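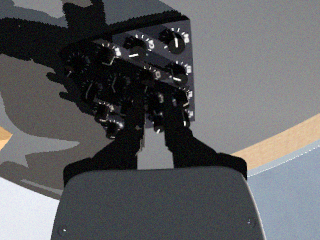 ## Ticket: scheduled reports arrive twice, or with the wrong day's totals

**Product:** Drokton report scheduler
**Site:** Brostisgate office
**Opened by:** Adelmo Ferri
**Assigned to:** Toàn Lục
**Priority:** Medium, raised to High on Friday
**Status:** Resolved, one follow-up open

### Symptom as reported

The nightly sales summary is emailed twice to everyone on the Gernance distribution list. The first copy is correct. The second copy has the same subject line, but its totals cover only the hours after midnight, so every region shows close to zero. Two managers have forwarded the second copy to their own teams as the real figures.

Started in June. The reporter is not aware of any change on the site's side.

### Environment

- Scheduler running as a service on host `correa-02`
- Database on a separate host, same subnet
- Mail handed off to the site relay on port 25
- Host time zone: local. Database time zone: UTC.
- Log retention: 9 days

### Log

**Entry 1 (Toàn)**

Pulled the scheduler log before retention removed the oldest nights. Each night shows two `job start` lines for `sales_summary`. Both are logged as `trigger=schedule`, which rules out someone pressing Run Now.

Asked Adelmo whether the list contains a nested group that includes the same addresses. A nested group would produce identical copies, and these differ, but it costs nothing to check.

**Entry 2 (Adelmo)**

No nested group. I exported the list and sorted it. No duplicate addresses. Headers from both copies attached. Message IDs are different, so the relay received two messages.

**Entry 3 (Toàn)**

Headers confirm it. Both messages come from `correa-02`. The relay is not duplicating anything and can be left alone.

Job definition from the admin console:

```
name: sales_summary
schedule: 0 23 * * *
range: current_day
timezone: (inherit)
retry: on_failure
```

There is only one definition. Next item is the retry setting. If the first run is marked failed after the mail has already gone out, the scheduler would run it again. However, a retry should log `trigger=retry`, and these do not. 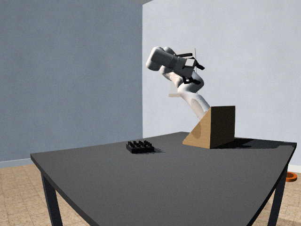

Turned retry off for one night regardless. Two copies arrived. Retry is not the cause. Setting restored.

**Entry 4 (Toàn)**

Compared the start times of the two runs. The gap is constant and equals the difference between host local time and UTC. The same schedule is being evaluated once in each time zone.

The `timezone: (inherit)` line is therefore suspect. Inherit reads the value from the service configuration file. Adelmo, please send the following:

1. The full contents of `scheduler.conf`
2. The output of the process list, filtered on `drk-sched`
3. The contents of the job cache directory, names only

**Entry 5 (Adelmo)**

Attached. There are two `drk-sched` processes. I had assumed one was a worker.

**Entry 6 (Toàn)**

A worker shows up as `drk-work`. Two `drk-sched` processes means two schedulers. The parent IDs are different: one was started by the service manager, the other by a login script belonging to the old `reports` account.

The second instance does not read `/etc/drokton/scheduler.conf`. It reads a copy in the home directory of `reports`, and that copy has no time zone line at all. With no value present, the scheduler falls back to UTC.

This also explains the bad totals. `current_day` is worked out at run time in the database's zone, and the late run lands on the wrong side of the date change.

**Entry 7 (Adelmo)**

The `reports` account was supposed to be disabled when we moved off the previous server. It was carried over with the home directories. Can I kill the second process now, or does it hold a lock?
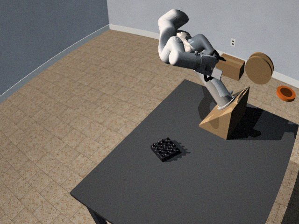

*Image: Toàn Lục*

**Entry 8 (Toàn)**

It may hold a lock on the job cache. Do not use `kill -9`. Order of work:

1. Pause all jobs in the console.
2. Wait until the queue shows 0 running.
3. Send a normal terminate to the second process and allow 20 seconds.
4. Check that `/var/lib/drokton/cache/.lock` names the process ID of the remaining scheduler.
5. Rename the login script in the `reports` home directory. Keep the file for now.
6. Resume jobs.

If step 4 shows the old process ID, stop and write back here before resuming.

**Entry 9 (Adelmo)**

Done to step 3. The lock file shows the old process ID. Stopped there. Jobs still paused.

**Entry 10 (Toàn)**

Expected on this version. The second instance took the lock at boot and the service instance has been running without one. Restart the service with jobs still paused. It clears a lock whose owner no longer exists, then writes its own. You should see this line:

```
WARN stale lock removed, owner not found
```

**Entry 11 (Adelmo)**

Line is present. Lock now has the right ID. Login script renamed, jobs resumed. 11 jobs listed in the console, same as before the restart.

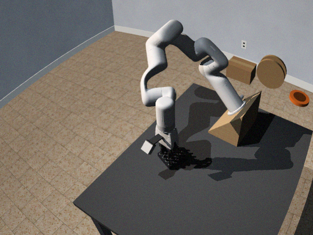

The weekly inventory export also ran at resume, presumably because its slot passed while everything was paused. Output looks normal. I have left it alone.

**Entry 12 (Toàn)**

Correct behavior. Missed slots run once on resume unless `catch_up` is set to `no`.

Please also replace `(inherit)` with an explicit zone on `sales_summary`. The service instance has the right value today, but the job should not depend on it.

**Entry 13 (Adelmo)**

Zone set. One copy received last night, totals match the register close.

### Root cause

Second scheduler instance started by a login script under a retired account, using a configuration file with no time zone.

### Follow-up

- [x] Explicit time zone on `sales_summary`
- [x] Login script renamed
- [ ] Disable `reports` account (Adelmo, waiting on a check of file ownership under `/srv/export`)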